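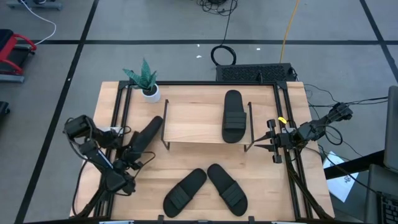 Wayne Wragg wrote in to tell me that visual EPs are dead, that he gave up on them years ago, and that if I found one worth sitting through he would like to hear about it. Well, Wayne, get the headphones out!

Janaína Damasceno's Mostum is five songs and one continuous video, 18 minutes from the first breath to the last held chord, and I have played it so many times this month that my downstairs neighbor now hums the bass line from the second track on the stairs.

Print this page
E-mail to a friend

If you only know Damasceno from her guest verse on Aparecida Nogueira's "Jikbridge," you know the voice: low, a bit scratchy, always half a beat behind where you expect it. On that single she had maybe a minute to herself. On Mostum she has the whole building. The story (there is one, loosely) follows a singer who works nights in a hotel where every guest is a version of her, older or younger, and every one of them wants something sent up to the room. The opener, "Front Desk," is mostly handclaps and a doorbell sample, and she sings it straight to the lens while the phone behind her keeps ringing. She never picks it up. I love that.

Then "Grurkent" kicks in and the thing takes off. It's the big dance number, shot in the hotel laundry, with steam everywhere and the dancers coming through it in gray uniforms with the sleeves torn off. Simone Conceição did the choreography, and it's heavy, floor-bound stuff – lots of knees and elbows, very little smiling. Watch the part after the second chorus where the whole line drops at once and Damasceno stays standing. The beat cuts out completely for two bars. On my first watch I thought my connection had gone!

The middle is where people are going to argue. "Oravec" runs long, has no drums at all, and the video sits on one shot of an elevator the entire time, doors opening and closing on different floors. A friend texted me "is this a bit" while it was playing. I think it's the best thing she's written. The lyric is about sending money home and being thanked for it in a voice that sounds like a bill collector's, and the harmony on the last verse (Damasceno stacked on herself, I counted five parts and then lost track) gave me actual goosebumps in my kitchen.

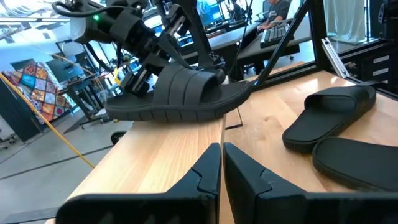

A black sandal held just above the wooden surface.

Do I have complaints? A couple. "Late Checkout" is the kind of song that gets put on an EP so radio has something to play, and the rap in the bridge feels stuck on. The mix is also very loud. Ivone Mendonça produced all five tracks and she likes her kick drums right up against your forehead, which is a blast on a club system and a little tiring on earbuds. Turn it down two clicks and it breathes better.

The closer, "Twelve Towels," makes up for everything. Piano, voice, a cheap organ wheezing away under both, and in the video all the guests finally come down to the lobby in their robes and sing the last chorus together. It should be corny. I've cried at it twice – once on a bus.

She's taking it on the road in March, starting at an 1175-seat theater, and I hear they're bringing the elevator. The vinyl is limited to 400 copies with a fold-out lyric sheet, and mine came without a download code, so check before you order if that matters to you. The sleeve photo of the laundry is gorgeous at full size. Side two is short, and you will be getting up to flip it again almost right away.

Search reviews Enter artist or title Go

We use cookies to remember your settings. By continuing to browse you accept our cookie policy. OK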